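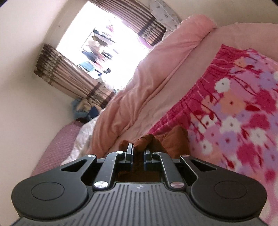
Most of the Wadside office has been working from home since March, and the rota for going back in is still being drawn up. Until then, the Ledholm line is open for anything to do with pay or leave. Several of you have set up in a bedroom, and a desk by a bright window is fine if the screen is side-on to the light. Chairs can be borrowed from stores, one each. We have over 40 left.

The Xia call has moved to 2 and now lasts half an hour. Please send home broadband claims to Zerari by April 24, 2020, with the bill attached.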